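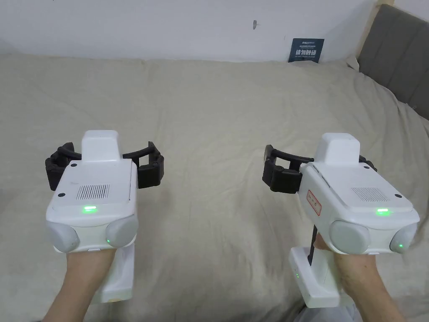
When does the Istcombe bedding and mattress collection start?

The first round goes out on the second Monday in October, and households on the Grostance side of town will be served first.

08/01/2018

Istcombe households will be able to have old mattresses, duvets and blankets taken away from the kerb for the first time under a scheme agreed last week. At present, residents have to drive bulky bedding to the tip at Vamach, a round trip of 55 minutes from the far end of Grostance.

The contract has gone to Brouwer, which already empties the textile banks in the station car park. It will run one lorry and take up to 200 items a month. Each pick-up must be booked by phone or at the library desk, and there is a limit of two mattresses per address.

A survey in the autumn drew 1,039 replies. Most people said they had kept a worn-out mattress in a spare room or garage for more than a year.
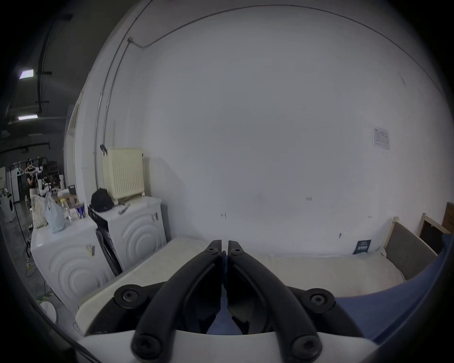

Items should be left out by 7am, covered if rain is forecast. Bed frames and headboards will not be taken, and neither will anything with bedbugs, which must still be reported to the pest control office. Sheets and pillowcases can go in the same bag as blankets, but pillows need a bag of their own.

The steel springs will be sold for scrap and the foam sent for carpet underlay. Brouwer expects 90 per cent of each mattress to be reused.

Booking lines open in the summer. Charges have yet to be set.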